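Why Does Wood Have Lines in It?

Look for something wooden near you. Maybe it is a spoon, a door, a pencil or the floor under your feet. Go close with your nose and you will find lines. Some are straight like rain, some are bent, and some make shapes like eyes or mountains. We call these lines the grain. Today we will learn where they come from, and why two pieces of wood never look the same.

A tree grows in two directions

Everybody knows that a tree grows up. But it also grows fat. Just under the bark there is a very thin living layer, and it has a difficult name: cambium (say KAM-bee-um). All the new wood is made there. The cambium is like a wet coat which the tree wears under its bark, and every year it leaves one new layer of wood on the outside of the old one.

In spring the tree is in a hurry. There is a lot of water in the ground, the leaves are opening, and they are all thirsty. So the tree makes wood with big, wide tubes to carry the water. This wood looks light. Later in the summer the tree slows down. The tubes become small and have thick walls, and this wood looks darker. In September the work is almost finished, and in winter the tree rests.

One light part and one dark part together make one year. When you see a cut tree, you can count its rings, and then you know how old it was. In the park behind my house there is a stump with 70 rings. That tree was older than my mother!

In warm countries where there is no winter, many trees do not make clear rings, for they can grow all the time. If there is a dry season and a rainy season, then sometimes you can see rings again.

What the rings can tell

A wide ring often means a good year, with enough rain and sun. A narrow ring often means a hard year. Maybe it was very dry, or insects ate the leaves, or a big neighbor tree took all the light. People who study rings can find out about the weather of long ago, before anybody wrote it down. They do not need to cut the tree for this. They use a thin hollow drill and take out a stick of wood, not thicker than a pencil.

From rings to lines

But a table does not have rings, you will say. It has lines! This is true, and to understand it we need an onion.

Imagine that a tree trunk is a very long onion. The layers lie one around another. If you cut the onion across, you see circles. If you cut it from top to bottom through the middle, you see lines that run next to each other. And if you cut it from top to bottom, but near the side, the knife goes slowly through the curved layers and you see arches, one inside another. Some woodworkers say they look like flames, others call them cathedrals – like the tall windows in an old church.

The layers are the same in all three cuts. Only the direction of the knife is different. A real trunk is also wider at the bottom than at the top, and it is a little crooked, and this helps to make the arches so nice.
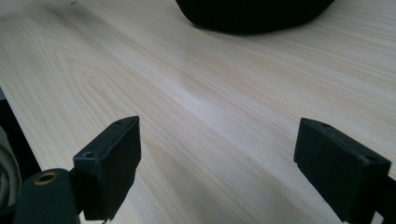 But my desk has the same arch three times, wrote Kazimír Ševčík, and a tree cannot grow the same arch three times, so is my desk lying to me?

Well, Kazimír, your desk may be a bit of a copycat. Some furniture is covered with a printed picture of wood. A machine prints the same pattern again and again, so you can find the same arch or the same knot in more than one place. There is also veneer. This is real wood, but cut into very thin sheets, and the sheets are glued on top of a cheaper board. Sheets that were cut one after another look almost like twins. So the same arch can be a print or it can be real veneer. Look very carefully at both arches. If every small line is the same, it is probably a print.

And the knots?

A knot is the place where a branch began. The trunk became fatter every year and slowly closed itself around the bottom of the branch. The lines must go around the knot, like water in a stream goes around a stone. Knots are hard, and a saw does not like them.

Try it yourself

You need 2 things: a sheet of thin paper and a soft crayon without its paper cover. Find a piece of old wood outside, for example a bench or a fence. Put the paper on it and rub gently with the side of the crayon. The hard dark lines stand a bit higher than the soft light parts – the rain and sun wear the soft parts away first – so they will appear on your paper. It does not work well on a smooth table, and your parents will also not be happy about the crayon.

Then you can try to find out how the board was cut. Are the lines straight? Do you have arches? Write the name of the place on the back of the paper, or you will forget it, as I did.

Words to remember

Grain: the lines and patterns in wood.
Cambium: the thin layer under the bark where new wood is made.
Knot: the place where a branch began.
Veneer: a very thin sheet of real wood.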